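The loneliest seat at the tennis

Apr 21, 2024

I have a confession to make. I spent most of last winter watching the wrong end of the tennis rankings, and I enjoyed it more than any Grand Slam final I have stayed up for.

It started in December, when a friend who strings rackets for a living asked if I fancied coming along to the indoor event at Tevside. I said yes before I had looked at a map. Tevside is a long way from anywhere I usually go, and the last bit of the trip is a bus that seems to visit every farm gate in the county before it drops you outside the leisure centre. I was expecting banners. There was one, tied to the bike rack with garden twine, and it had last year's dates on it.

Inside, though! Four courts under a curved roof, the thud of the ball coming back at you off the walls, and players I'd never heard of hitting it so hard that I took a step back the first time I stood behind the baseline netting. Television flattens tennis. You get used to that high camera and you forget how low the ball skids, how much of the game is people getting their feet out of trouble. From a plastic chair two metres from the tramlines it is a different sport.

The top seed in the singles was ranked somewhere I would need to scroll for. The lowest-ranked player I could find in the draw was number 3212 in the world, which sounds like a joke until you see him serve. I warmed to him straight away. He had a big looping forehand, a bad temper with himself and very good manners with everyone else, and he carried his own bag, his own water and his own sandwiches in a supermarket carrier. He lost the first set of his opening match in what felt like the time it takes to queue for a cup of tea (I know, I was queuing for a cup of tea).

Then he started chipping his backhand return down the middle, nothing flashy, and the other lad began to fret. You could see it in the shoulders. A double fault, a ball whacked into the roof, a long chat with a towel. My man took the second set on a tie-break and fell over at the end of it. There were nearly 200 seats round that court and most of them had coats on instead of people, but the noise was terrific. A school party had wandered in from the swimming pool next door and adopted him completely. 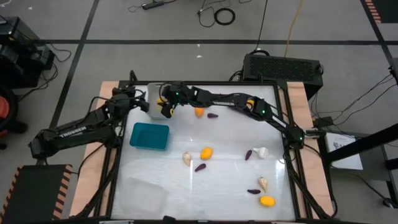
He lost the third set, by the way. I would love to tell you otherwise. He had a break point at the start of it and sent a volley just long, and after that the other chap's serve clicked back into place and it was all over quite quickly. They shook hands, he thanked the umpire, and then he went round the back of the chairs and thanked the school party as well. I very nearly asked for his autograph, and I haven't wanted one of those since I was nine.

My friend, meanwhile, was having a much busier week than any of the players. The stringing table was set up in the corridor between the changing rooms and the vending machine, and that is where I heard all the gossip. Who was sharing a room with whom to save on the hotel. Who was driving straight on to Plemach for the next event, with somebody else's doubles partner asleep in the back. Prize money at this level goes on petrol and strings, and if you go out in the first round it doesn't cover both. One woman had her rackets done two at a time because she didn't want to pay for a third until she knew she had a third match.

I did go on to Plemach myself in the end. It is a smaller place with a slower court, and the tennis there was all patience: long rallies, lots of slice, people standing so far back they were practically in the car park. I got talking to the man on the gate, who had a flask and strong opinions on lets. He would scrap them altogether. Play everything, he said, and if it dribbles over the net then hard luck. I have thought about this a good deal since and I think I am on his side.

Clothes are another thing you notice. At the big tournaments everybody looks as though they were ironed five minutes ago. At Plemach one doubles pair wore matching Retero shirts with the collars gone soft, and the pair across the net were in whatever was clean. The only sponsor's board in the building was for Ezzat, and I still have no idea what Ezzat does. I looked at that board for two whole days! It had a blue swoosh on it.

What surprised me was how much coaching goes on in plain sight. Players who had just been beaten sat down and watched the next match together, pointing at things. A boy who had lost badly in the morning was feeding balls to his conqueror in the afternoon, and the two of them were howling with laughter over some shot I had missed. I'm not saying it is all cosy. I heard a racket go into a wall, and I saw someone sit in a stairwell with their head in their hands for a good long while, and I went the other way round so as not to walk past.

If you want to try it, look up what is on near you and just go. The early rounds are the best bit, with matches running side by side, and you can shuffle along to whichever one is getting tense. Take a cushion and take a jumper, as the heating in these halls is a rumour. Bring change for the vending machine too, and don't press the button for the soup.

I still look up my man with the carrier bag most weeks. He won a round last month and has gone up the list a bit, and I made such a noise at the kitchen table that the dog left the room.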